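Inicio Temas Foros Cocinitas y juego simbólico Preguntas sin responder Entrar

¿Cómo organizo la hamburguesa de juguete para que los niños la monten por capas?

Publicado por Yamuna Naidu

¡Hola a todos! Estoy preparando un rincón de hamburguesería para la ludoteca y estoy entusiasmadísima, pero me he atascado con el orden. Tenemos panes, carne, queso, tomate y lechuga, todo de juguete, y hasta ahora iba en una caja grande donde los peques revolvían hasta encontrar lo suyo (y lo que no encontraban acababa debajo del sofá). Quiero pasar a algo más parecido a una cocina de verdad: una bandeja en el centro, que es donde se monta, y los ingredientes a un lado, cada uno en su sitio.

He empezado con la bandeja metálica y unos soportes transparentes a la izquierda, con el queso, el tomate y medio pan puestos de pie. La lechuga va debajo del todo, luego la carne, el queso y la tapa con sésamo.

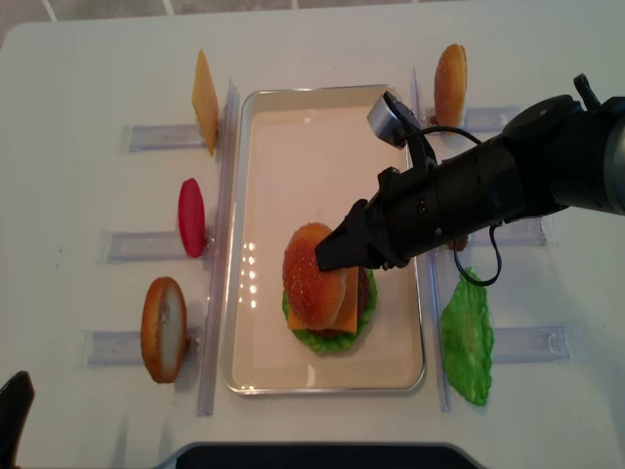
¿Cuántos niños pueden jugar a la vez en un rincón así?

Tres es un buen número: uno pide, otro monta y otro sirve, y van cambiando de papel cuando se cansan.

Mis dudas son estas. Primero, si conviene dejar las piezas de pie o tumbadas en montoncitos. Segundo, si merece la pena poner tarjetas con los pedidos, porque tengo niños desde 3 años hasta 7 y no todos leen. Y tercero, cómo hago para que la torre no se desmorone en cuanto alguien pone el pan de arriba un poco torcido. ¡Gracias por adelantado, que aquí siempre salgo con ideas!

Elīna Paju

¡Qué rincón más bonito vas a tener, Yamuna! Yo monté uno parecido en febrero y sigue siendo lo primero a lo que van por la mañana, así que te cuento lo que hago.

Piezas de pie, sin dudarlo. Cuando están apiladas, los pequeños tiran de la de abajo y se cae todo; de canto se ven enteras y se cogen con dos dedos. Además reconocen cada ingrediente por el color y la forma, y eso les encanta: «¡yo quiero el rojo!», y ya está el tomate fuera. Deja un hueco vacío entre un ingrediente y el siguiente para que quepa la mano.

Lo que mejor me funciona son los carriles paralelos, con un tipo de pieza en cada uno y el lado libre mirando hacia quien monta. Los panes en el de más arriba, la carne en el del medio, y el de abajo lo voy cambiando según el menú.
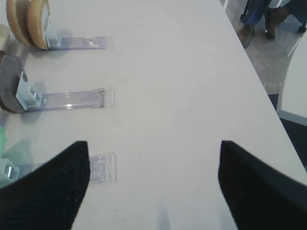

Si tienes piezas repetidas, ponlas una detrás de otra en el mismo carril y guarda el resto en una caja aparte. Yo tengo una Bautista con tapa donde caben 200 piezas, y solo saco las que se van a usar ese rato. Parece poca cosa, pero recoger pasa de ser un drama a ser parte del juego – cada pieza vuelve a su carril y el restaurante «cierra».

Para los pedidos, ¡tarjetas con dibujos! Nada de texto. Dibujas las capas de abajo arriba, tal como van en la bandeja, y los de tres años copian mirando. A los mayores les doy tarjetas desordenadas o les dicto el pedido de memoria: «hamburguesa con doble queso y sin tomate». Se parten de risa cuando el cocinero se equivoca. Las mías son de cartulina de 7 centímetros de lado, forradas con plástico adhesivo, y aguantan muchísimo.

Lo de la torre: que pongan la lechuga bien extendida y la carne justo en el centro, y que suelten el pan despacio, desde muy cerca. Si queda ladeado no pasa nada, las hamburguesas de verdad también salen así. Con los más pequeños empieza por pan, carne y pan, y añade una capa cuando ya les salga.

Ah, y pon precios si hay mayores. En nuestra carta la sencilla vale 70 céntimos, y las vueltas dan para media tarde de sumas sin que protesten.

Rurnik

Nosotros las tenemos en una cubitera y tan felices. Lo de las tarjetas sí, muy buena idea. Si la bandeja resbala, un trapo húmedo debajo.

Yamuna Naidu

¡Mil gracias! Elīna, me quedo con los carriles y con lo de «cerrar» el restaurante, que recogiendo es donde más me cuesta. Mañana mismo me pongo a dibujar las tarjetas. ¿Las de los mayores las haces con las mismas capas o metes ingredientes nuevos?

Elīna Paju

Las mismas capas al principio. Luego añadí pepinillo de fieltro y una salsa recortada en goma eva, y el pepinillo lo piden hasta los que en casa no lo prueban. Mete una cosa nueva cada vez y deja que le pongan nombre a la hamburguesa, ¡salen unos nombres estupendos!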